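Keeping a pouch-handling cell in service

An interview with the maintenance technician for the Clondana handling cell

The cell at Clondana handles small sterile goods: gauze swabs, dressing packs and similar items in soft film packaging. It consists of one Franka Emika arm, a parallel gripper, a slatted aluminum table and a set of blue bins. Its maintenance technician has looked after it for three years and asked not to be named, on the grounds that the work is shared between shifts.

We spoke in the workshop in October, with the service log on the bench between us. The log is a paper binder. Entry 1135 had been written that morning and concerned a fingertip check.

"Most entries are fingertips," the technician said. "The arm itself gives me very little to do. The wear is at the last few centimeters, and so is the dirt."

The fingers

The gripper uses two black fingers with flat inner faces. They are checked every 3000 cycles, a figure the team arrived at after starting with a much longer interval and shortening it twice. The check covers face condition, screw torque and parallelism. For the last of these the technician closes the fingers on a strip of thin paper and pulls it from each side. If it slides out on one side and holds on the other, the finger is taken off, the seat is cleaned and the finger is refitted.

"People reach for the force setting first," the technician said. "They see a pack slip and they add force. If the faces aren't parallel you are squeezing on one edge, and more force gives you a crease in the film and the same slip."

Film packs are harder on this adjustment than cartons. A carton has two faces and a known width. A pouch of gauze swabs has a thickness that depends on where it is held and how the contents have settled. The test item for the setup is a 5 x 5 cm gauze swab pouch from Fuhrmann, packed in tens, lifted clear of the table between the fingertips.

"I look at how it hangs. The top should be fairly flat between the fingers and the weight should sit in the lower half. A fold at one corner I will accept. I don't care which way up the print is, the cell doesn't read it at this stage. What I care about is whether the pack is still there after the arm has moved and stopped hard."

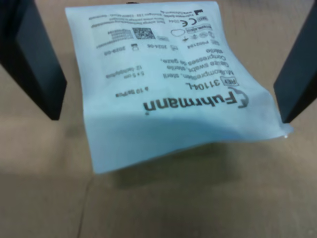 Cables and connectors

The second largest group of log entries concerns cabling. Power and signal lines for the gripper run outside the arm, and every one of them moves when the wrist moves. The technician's rule is that the loop at the wrist must be long enough for the full rotation of the last joint and short enough that it cannot reach the fingers.

"You set the loop with the arm in its worst position. If you set it at home position it looks tidy and then it pulls tight on the far bin."

The procedure used at Clondana is to release the brakes, guide the arm by hand through the extreme poses and watch the connector side of the gripper at each one. Ties are left loose until the last pose has been checked. Plugs are marked at both ends with numbered sleeves from Jostel, which the technician prefers to printed tape because they survive alcohol wipes.

Asked about intermittent faults, the technician turned to a page from the spring. The gripper had been dropping off the bus two or three times a shift, always during long moves. The controller was swapped, then the software was rolled back. The cause was a connector shell that had loosened by half a turn. Shell tightness is now item 26 on the service sheet, the last one before the signature.

The table

The working area is covered with brown cardboard. The technician describes it as a consumable. It protects the slats and gives the fingers something that yields if the downward approach is set a little too deep – a frequent event after a finger change, when the tool length has shifted by a fraction of a millimeter.

"I would sooner replace a sheet than a finger. When the sheet gets chewed up where the packs are picked, the height is off, and I go back and measure the tool again."

The blue bins stand in a row toward the back. Their positions are taught by hand. After any work on the table the technician drives the open gripper over each bin at low speed, stops above it and compares the clearance on both sides before allowing a full-speed run. The base is checked next: four mounting bolts, each with a paint line across the head.
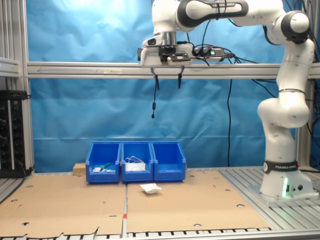 The arm above the cardboard work surface, gripper open and pointing down, with the three blue bins behind.

Restart

A restart after service takes the technician almost half an hour. The arm is run empty first, then with a single pack, then with mixed items. Pick heights are written into the binder by hand, including those that have not changed.

A replacement set of fingers from Brandes is on order, with a slightly softer face. The technician plans to run it against the present set using the same pouches and the same 3000-cycle interval, and to leave the force setting alone until both sets have been through one full check.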